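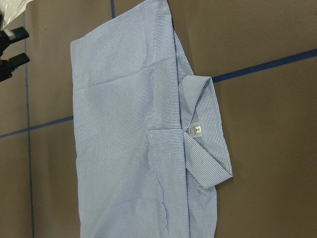

3.2 Garments and fold definition

The test set consists of 18 long-sleeved shirts with a turned-down collar and a full front placket, supplied by Firngate from unsold retail stock. All shirts were washed once without softener, line dried, and pressed with a domestic iron before first use. They were then kept on hangers. Shirts with visible pilling at the collar, missing buttons, or a seam repair had been removed from the delivery before numbering began in December.

We use the term "fold" for a single displacement of cloth about one line, and "folded form" for the state reached when the last fold in the sequence is complete. The sequence follows the retail fold described in the Sikel handling notes, with one departure. Sikel turns the shirt face down before the sleeves are brought in. We leave it face up in the first condition, so that the placket remains available as a reference line until the sleeves cover it, and turn it face down in the second. Results for the two conditions are reported separately throughout.

Four landmarks are recorded on each shirt: the two points where the shoulder seam meets the sleeve, the inner point of the collar, and the lower end of the placket. The placket is treated as the axis of the body even where it is visibly wavy. In a pressed shirt the deviation from a straight line is small, but it grows with handling, and a second fold made against a curved placket inherits the curve. Where a chest pocket was present, its seam was recorded as an auxiliary landmark and was not used in fitting.

The work surface is marked with tape in two directions. The tape has no function in the fold itself. It allows the hem to be set parallel to a known line at the start and gives a fixed reference from which drift of the whole garment can be read. Distances were taken with a 300 mm steel rule from the nearest tape edge, and the tape was replaced when its edges began to lift. A hard surface was preferred to a padded one for the reason given in Section 2: padding holds the underside of the cloth in place and hides errors that appear as soon as the shirt is moved to a shelf.

3.3 Edge sharpness and loft

Two quantities describe the folded form. Edge sharpness is the radius of the outer edge, read from the side at three stations between shoulder and hem. Loft is the height of the folded form above the surface at its center. A shirt may have a crisp corner and still be rounded along the rest of the same edge, and for this reason the corner readings are listed apart from the side readings. Diagonal wrinkles crossing the upper half were noted as present or absent. We did not attempt to grade them. 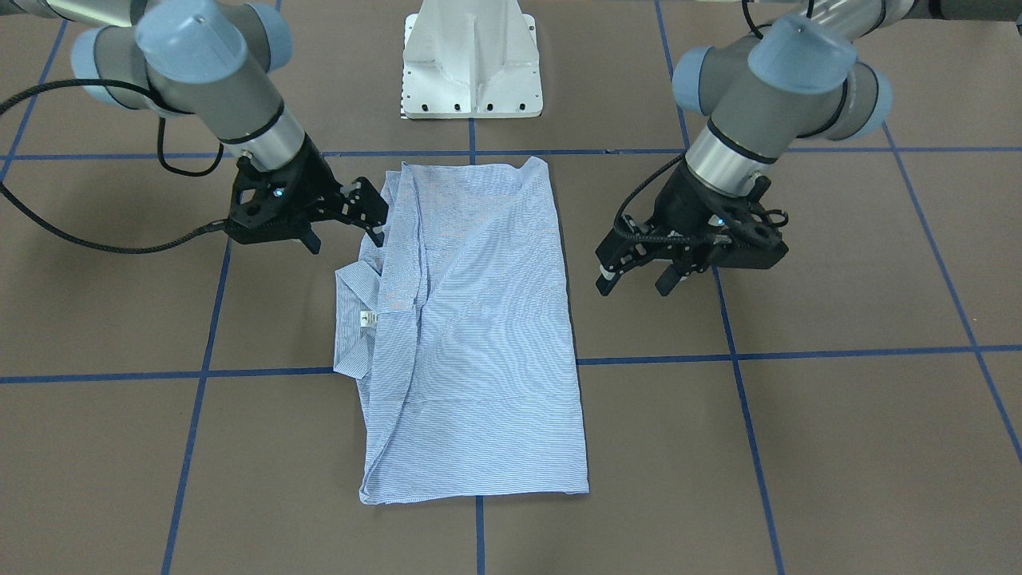 Nornthorpe, commenting on a draft of this section dated 5th February, argued that loft is a poor measure for fine shirting, that it mostly records how recently the cloth was pressed, and that a store would reject a shirt on its collar long before anyone noticed its height. We accept the first point in part. Loft fell over the first hour of rest in every fabric tested, and readings are therefore taken at a fixed interval after the last fold. On the collar we have no comparable measure to offer. The angle between the two collar wings was tried and dropped, as it varied more between shirts than between folds.

In total, 3,274 edge and loft readings were retained. Readings were discarded when the rule had touched the cloth or when the garment had been moved between stations.

3.4 Sleeve placement

The sleeve is the least constrained part of the shirt. Its upper end is fixed by the shoulder seam, but the cuff is free, and its resting position depends on the angle at which the sleeve crosses the body. Following Çetinkaya, we define the sleeve fold as complete when the full length from shoulder to cuff lies flat with no part trapped beneath the body panel. The hem is checked against the tape after each sleeve, before the next fold is started.

Figure 4. Long-sleeved shirt during the sleeve folds. One sleeve lies inward across the body; the lower hem rests just above a tape line.

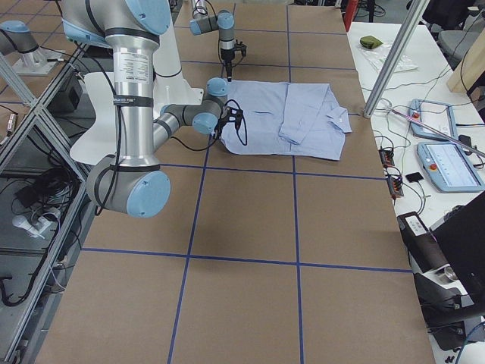

3.5 Limitations

Short-sleeved shirts, stretch fabrics, and garments with a stiffened collar band were excluded. The effect of a cardboard insert on edge sharpness was not examined.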